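Futico 2 review: hand and object tracking for first-person video

Software review, tooling section. Tested on a workstation in November.

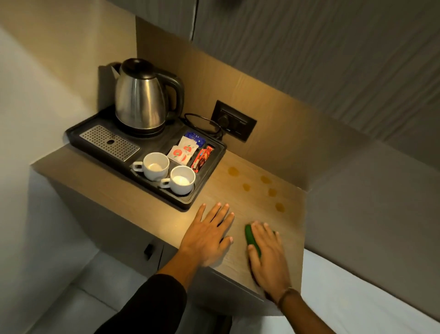

What it does

Futico is a labeling and tracking program for video taken from head height. It finds the hands, follows them, marks which object each hand is touching, and writes the result to a file that a planner or a training script can read. Version 2 adds a contact model and a new timeline. I bought a single-seat license and used it on my own material, mostly short clips of counters and tables in small rooms.

Setup

The installer worked the first time. The program wants a recent graphics card and will run without one, but slowly. My project had 1,109 clips, and importing them took most of a morning. You can keep working while it imports, though the timeline stutters until it is done. Older Sirberg project files open without conversion. Files from Herrero need the export plug-in, and the plug-in drops any custom labels you made.

Hands and contact

Hand tracking is the best part. Left and right stay left and right, even when one arm is in a dark sleeve and the other hand is curled over something. On the counter clip, the flat left hand was tagged as touching the surface and the right hand as holding down the cucumber. Version 1 called both of those a grasp. The new "press" label is separate, and you can set the threshold for it in the contact panel. I lowered mine a little from the default.

Objects

Results here are mixed. The kettle and the two white cups were found right away, with the cup handles pointing the correct way. The black tray was harder. Futico first joined it to the kettle's black base and made one large object, and I had to split them by hand. The sachets came back as a single blob. There is a "divide cluster" tool, but it needs a click on every packet.

Stains on the wood were the other weak spot. The program proposed them as flat objects a gripper could pick up. Turning on the surface filter cleared them, and I now leave it on for all tabletop work. It should be on by default.

Speed and export

A batch of 46 clips ran in the time it took me to eat lunch. Memory use climbs during long batches and does not come back down until you restart. Export goes to plain text or to the Urkska format. The Urkska files loaded into my planner with no edits, contact labels included. The plain text files leave out the confidence scores, and I could not find a setting to change that.

The project limit is 3,000 clips on the single-seat license. The manual mentions this once, in the appendix.

Who should buy it

If your work depends on what the hands are doing, version 2 is worth the upgrade. If you mostly need clean object outlines in cluttered spots, try the demo on your own clips first. I am keeping my license and doing the packet splitting by hand for now.

Rating: 4 out of 5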